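# 第四章　芒果的分拣与装袋

芒果从树上摘下来以后，要经过几次转手才到买主手里。前三章讲了采收时的果柄长度、田头预冷和催熟间的温湿度，本章讲最后一段：果实离开催熟间，进入周转筐，再由筐装入零售袋。这一段路程短，占用的时间也不多，但零售环节的损耗有相当一部分在这里形成。

学完本章，读者应能判断一筐果实的成熟度是否一致，按果形和果皮状态确定装袋顺序，选用合适的筐和袋，并填写装袋记录表。4.3节的计算题需要用到第二章的失重率公式，忘记的读者可以先翻回去看一遍。

## 4.1　从一批记录说起

泽夫内斯（Zevness）果品站在2021年3月做过一次装袋损耗调查。站里的技术员阿加特·卡雷把一批共3,569个芒果按来源分筐，逐筐登记果皮状态，装袋后在室温下放置60小时，再开袋复查。复查时有304个被判为不宜出售，占这一批的8.5%。

卡雷把这304个果实按损伤部位重新分了类。压伤多出现在果腹，擦伤多出现在果肩，果柄断口渗出的汁液则在相邻果实的表皮上留下黑斑。催熟间带出来的病斑单独列为一项，不计入装袋损耗。站长贝丽尔·塞奇威克随后改了操作规程，把每袋的装果层数限定为2层，并要求软果最后放入。6月用同样的方法又查了一次，压伤一项明显下降，擦伤一项几乎没有变化。擦伤为什么没有降下来，留到4.4节讨论。

调查表的格式见附录三。表中“果皮状态”一栏只允许填写四种：光滑、轻皱、明显皱缩、破损。初学者容易把轻皱和明显皱缩混在一起，判断时以果肩处的褶皱为准，果尖处的不算。

## 4.2　筐、袋和果实

周转筐一般用塑料注塑而成，筐壁和筐底开孔。开孔有两个作用，一是散去果实呼吸放出的热，二是让冲洗后的水流走。孔边应当光滑，新筐使用前用手沿内壁摸一遍，有毛刺的要修掉。筐口的边沿通常做成实心宽边，搬运时手握在这里。

零售袋多用透明薄膜袋，带封口条的可以反复开合。袋口要撑开以后再放果，不要把果实硬塞进半闭的袋口，否则封口条会刮到果肩。印有图案的袋子也可以用，但图案面积不宜过大，以免买主看不到果皮。
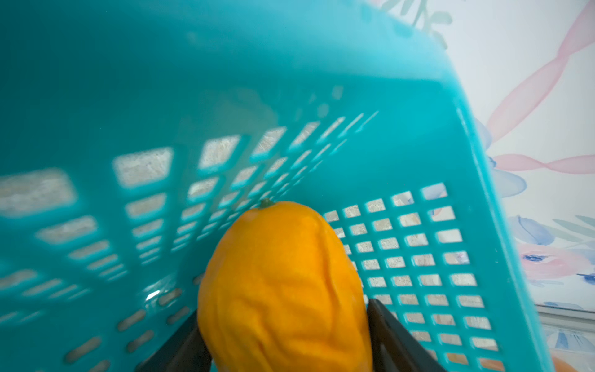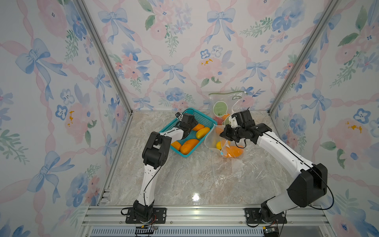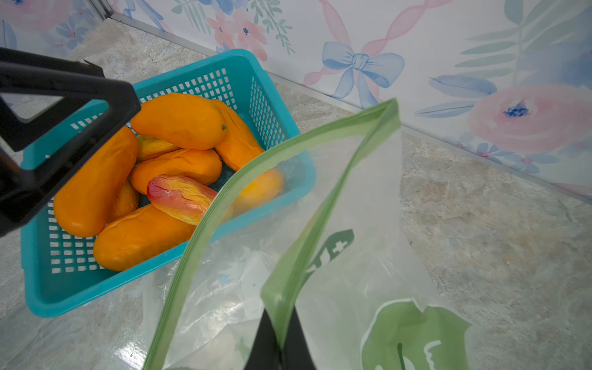
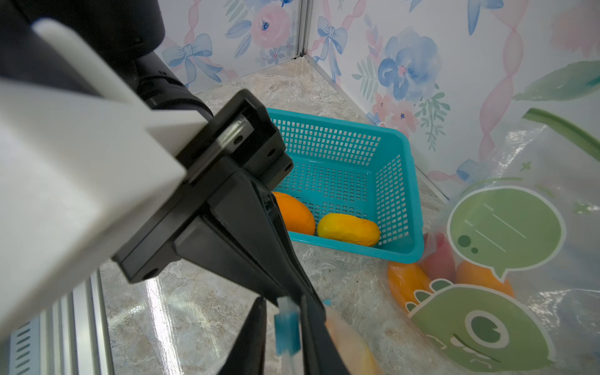
装袋的顺序按硬度排，硬果在下，软果在上。硬度不必每个都用仪器测，有经验的操作者托起果实，用掌心就能分出大概。颜色只能作参考，同一筐里的果实，颜色和皱缩程度常常不一致，最后一幅图的筐里，橙色的果旁边就是一个黄色的果，皮色斑驳而没有光泽。遇到这种情况，先把颜色相近的归到一起，再在每一组里按手感排序。不同品种转色的深浅不同，有的品种完全成熟时仍带青色，按颜色分组之前要先核对筐签上的品种名。

取果时手指托住果腹，不要捏果柄，也不要从果堆中间往外抽。先取最上面的，再取靠筐壁的，下层的果露出来以后再动。放入袋中时，果柄一端朝向袋的侧面，避免断口直接顶着另一个果的果皮。每放一个，轻轻扶正袋底，等果实停稳再放下一个。

皱缩的果实是否还能装袋，各站的规定不一样。泽夫内斯的做法是轻皱的照装，明显皱缩的另装一袋，贴“即食”标签，当天送出。林格伦（Lindgren）包装厂则把明显皱缩的全部送去打浆。两种做法的成本比较见4.5节。

**思考与练习**

1. 根据4.1节的数据，计算这一批果实中装袋后仍可出售的个数。
2. 取一筐成熟度不一的芒果，按本节的方法分组，记录每组的果皮状态，并与同组同学的结果对照。
3. 封口条刮伤果肩和果实之间相互摩擦造成的擦伤，在外观上有什么区别？先写出自己的判断，学完4.4节后再修改。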